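Thursday, late

OK so it has been a week and I owe you a proper entry, diary, because the last one was two lines and a grocery list.

The big news is that I finally did it, I signed up for the community choir! Bit-na has been after me since the spring (she sings alto and knows everybody) and I kept saying my voice was gone, I hadn't sung since high school, I couldn't read music anymore, all of that. Then on Sunday she just turned up with a folder of sheet music and put it on my kitchen table and said rehearsal is at seven, wear something warm. So I went.

It's in the old hall at Geltby, the one with the green doors and the radiator that bangs. There are 18 of us if everyone comes, and everyone did not come. We started with humming, which I can do, and then with scales on silly words, which I can sort of do, and then the director passed out something in Latin and I hid behind the tall man on my left. He turned out to be a wonderful person to hide behind because he is always right and always a tiny bit early, so you just follow him. I don't know his name yet. I've been calling him Lighthouse in my head.

I'm a second soprano apparently! I would have said alto, but the director had me sing up the piano and stopped somewhere that surprised both of us. Bit-na was a little put out, I think, because it means we don't sit together. She waved at me across the room all through the break and mouthed things I couldn't understand.

The concert is in June. That felt like forever when they said it and then I looked at the calendar on the way out and felt sick. We're doing four pieces, and one of them has a bit where the second sopranos are completely on our own for eight bars. Eight! I have been singing those eight bars in the car, in the shower, at the self checkout. The woman behind me at the store today said "pretty" and I went red down to my shoes.

Money: it's 40 dollars for the season, and then 15 more for the folder and a pencil on a string. I paid it in cash because the card thing wasn't working. I am trying not to spend anything else this month so it's soup and eggs around here, which is fine, I like soup and eggs.

What else. Mom called Tuesday and talked for an hour about the neighbors' fence. She wants me to come out for the long weekend and I said yes before I thought about it, and now I see it's the same weekend as the sectional rehearsal. I haven't told either side. I'll do it tomorrow. (I will not do it tomorrow.)

The cat has a new place to sleep, on top of the folder of sheet music. Wosel is eleven now and she weighs as much as a small suitcase, so when she sits on the Latin it stays sat on. I tried sliding the pages out one at a time and she looked at me like I'd insulted her family. In the end I learned page three by leaning over her and reading what stuck out past her tail. There's a curl in the corner of the alleluia now that will never come flat.

Work was work. We had the long meeting and I ate two of the bad donuts. I did get the thing sent off that I was dreading, all 410 rows of it, and then nobody wrote back, so either it's fine or it's a disaster and I'll find out Monday. I walked home the long way to shake it off, past the bakery and up over the bridge, and did my breathing exercises. In for four, hold for four, out for eight. By the top of the hill I was seeing spots. I think you're supposed to do them standing still.

Oh, and I had the dream again, the one with the house that has too many stairs. This time there was a piano on the landing and I had to carry it down, and I was so calm about it. I woke up with my arms aching! Bit-na says a piano means you want to be heard. Last month she told me a bus meant I wanted to be heard too, so I take it with a pinch of salt.

Before bed I did all the dishes, every last one, including the pot from Tuesday, with the eight bars going round and round. I have decided the kitchen is the best room in the house to sing in. The bathroom flatters you too much, and the bedroom has so many blankets in it that you can't hear a thing, but at the sink you get your own voice back just the way it is, wobbles and all. I did the high bit five times. The last time was good! Really good, I think, though my only witness was asleep on the alleluia.

Things to remember: pencil, water bottle, cough drops (the honey kind, the mint ones make my throat tight). Ask Bit-na how you say the word with all the vowels. Call Mom back. Buy eggs.

I keep thinking about the moment when everyone came in together on the second piece. We were not in tune, I could hear that even from behind Lighthouse. But it was so loud, and I was in it, and I got goosebumps all the way up to my ears. I'd forgotten it did that.

Going to sleep now. Night, diary.
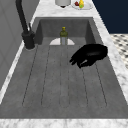 Saturday morning

Called Mom. She took it fine! She's coming here instead, and she wants to sit in on rehearsal.

7 comments
12 shares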